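Fix It or Toss It? What People in Our Dorms Do With Old Computers
Final project report, Nabila Hutapea
April 11, 2025

So my project started because my roommate Yanti Chong was going to throw out a desktop that was only slow, and I got kind of obsessed with why she didn't want to fix it first. I ended up asking 300 students at Latuheru Hall the same few questions (my poor feet!) and reading way too many repair forums.
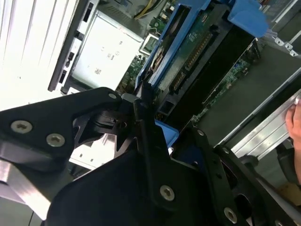
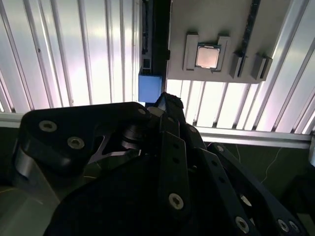
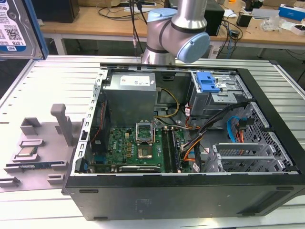 My main question was simple: when your computer acts up, what do you do first? I figured most people would say money decides it. Money came up a lot, sure, but the word I heard over and over was "scared." People think they'll break something, or lose their photos, or get laughed at by the person behind the repair counter. One guy told me he'd kept a dead laptop under his bed for two years and still felt guilty every time he vacuumed!

I also interviewed Upendo Laizer, who runs the repair desk at Prurkard. Her shop took in over 900 machines last year, and she told me plenty of them just needed a cleaning or a new drive. She charges $20 to take a look, and she thinks even that keeps students away. I kind of agree, because I've skipped lunch for less.

My survey has problems. I only asked people in one building, and I mostly caught them around dinner, so the night owls are missing. I also worded question four badly (it was really two questions), so I left those answers out.

Yanti did keep her desktop, by the way. In May I want to run the survey again across campus with Herman Sumampouw, who has promised to fix question four.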